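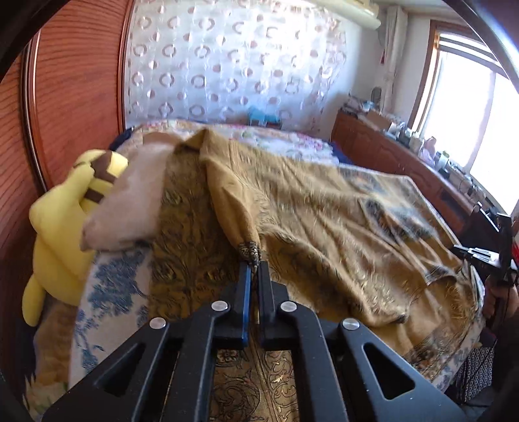
The golden brown blanket on our bed, corner with the black and cream pattern

Thread: Turning the heat way down at night – what temperature do you keep the bedroom?
Board: House and Home > Heating and Energy
Started November 2019

pluvier_road
Our gas bill for last month came to $177 and the cold weather has barely started. The house is a story and a half with a forced air furnace in the basement and one thermostat in the downstairs hall. We have been keeping it at 68 day and night. I want to drop it to 58 from bedtime until morning and put more on the bed. My husband thinks the furnace will burn all the savings getting back up to temperature before work.

Two questions. What do you keep your bedroom at, and does a big setback save anything in a house like this? The bedroom is upstairs under the roof slope, so it already runs colder than the hall.

MogensLund
Your husband's argument comes up here every fall. A house loses heat according to the difference between inside and outside. If the inside is cooler for eight hours, you lose less heat in those eight hours. The furnace runs for a long stretch in the morning, but it skipped more than that overnight. It's different with a heat pump that kicks over to electric strips when it has to catch up. You have gas, so go ahead.

We do 60 at night and 66 when we're up. I wouldn't go to 58 in a room under a roof slope until you know what that room really gets down to. Put a cheap thermometer up there for a few nights.

bookers_furnace
Agree with Mogens on the physics, with one caution. If you have plumbing in an outside wall or in the knee wall space behind that slope, 58 in the hall can mean a lot less where the pipes are. I did service calls for years and saw plenty of split pipes in houses where the thermostat read in the fifties. Go look before it gets properly cold.

Also change your filter if you haven't since spring.
Booker Szabo

pluvier_road
No pipes up there. The bathroom is downstairs. There is one radiator-looking thing in the knee wall that isn't hooked up to anything, left from the previous owners.

Filter was changed in September. I'll get a thermometer.

nannal
58 is too cold for me. I tried it two winters ago and slept badly for a month. My nose was cold, I kept pulling the covers over my face, and then I'd wake up because I was too hot. I went back to 64 and paid the difference. Sleep is worth something too.

MogensLund
Nothing wrong with 64. Did you go straight there or step down?

nannal
Straight there. I'm not going to spend a winter training myself.

tszkin_lu
Step down is the way to do it. We went one degree a week starting from 67 and stopped at 61 when my wife said that was enough. Never noticed any of the steps. Our bills for the whole heating season were $346 lower than the one before, but I can't say how much of that was the thermostat. It was a milder winter and we had also sealed the attic hatch.

bookers_furnace
The attic hatch was probably a good part of it. People skip that one. A strip of foam tape and a couple of latches and you can feel the difference standing under it.

tszkin_lu
Could be. I wish I had done them in separate years so I'd know.

sigrun_a
I grew up with a cold bedroom and the window open a crack, so I may not be typical. I keep mine at 59. What matters more to me is what's underneath. Everyone piles blankets on top and then lies on a cold mattress. A wool pad or even an old blanket under the fitted sheet does more than a third layer above you.

I'd also skip the giant comforter. Several thinner layers let you throw one off at 3 in the morning without losing everything.

drusora
Opposite experience here on the layers. We had three blankets and a quilt and they went in four directions every night. Half of it was on the floor by morning and the rest was on him. We replaced the lot with one heavy comforter from Wostadeck and haven't touched it since. It was $170, which I thought was too much, but it has been fine for us.

sigrun_a
That is more of a tucking problem. If the bottom layer is tucked at the foot with enough length, it stays.

drusora
I know how to tuck in a blanket, thanks. He is 6'4" and kicks. There isn't enough length.

nannal
We use separate covers, one each. Solved it completely. It looks a bit odd when the bed is made but nobody sees it except us.

MogensLund
Same in our house, and it's how my parents did it too. You can each pick a different weight. My wife's is nearly double mine.

pluvier_road
Thermometer report. With the hall set at 62 the bedroom got down to 57 by early morning. So 58 in the hall would have put us in the low fifties, which neither of us wants. Glad I checked.

For now we're at 62 in the hall. On the bed it's a sheet, a thin cotton blanket, and the big golden brown one on top. That one is plenty large, so there's some to fold back at the head if it gets to be too much. I was fine. Husband wore socks and complained.

bookers_furnace
Five degrees between the hall and the bedroom is a fair amount. Is the bedroom door closed at night? And is the supply register in there all the way open? Check where the return is too. If there's no return upstairs and the door is shut with no gap under it, the warm air can't get in properly.

pluvier_road
Door is closed because of the cat. The register is open. The only return I know of is in the downstairs hall. There's new carpet, so not much of a gap at all.

bookers_furnace
Then that's where I'd start. Leave the door open for one night and compare. If it makes a difference you can trim the door or put in a transfer grille. Either one is an afternoon job.

bach_street_bob
Going to be the odd one out. We never set back at all. Old plaster house, hot water radiators, 65 around the clock. When we tried a setback it took until ten in the morning for the place to feel right, and by then everyone had left. Saved very little as far as I could see from the bills.

MogensLund
Radiators are slow, so you'd have to start the recovery earlier, and that eats some of it. You still save something. Whether it's worth the cold kitchen is up to you.

bach_street_bob
It isn't.

tszkin_lu
A question for sigrun_a about the pad under the sheet. Does it get too warm in spring, or do you take it off?

sigrun_a
I take it off when I stop closing the window, usually late April. Air it outside for a day, fold it, and put it away. I rarely wash it.

pluvier_road
Door open for one night, hall still at 62. Bedroom bottomed out at 60. The cat was on my feet from 2 until the alarm, so I was warm enough on that end.

Going to measure for a grille this weekend. Booker, does it matter if it goes high or low on the wall?

bookers_furnace
High on the bedroom side is fine for heating. Keep it out of line with the bed or you'll get light from the hall in your face. If you have an open stud bay you can put it high on one side and low on the other, and that cuts down on the noise as well.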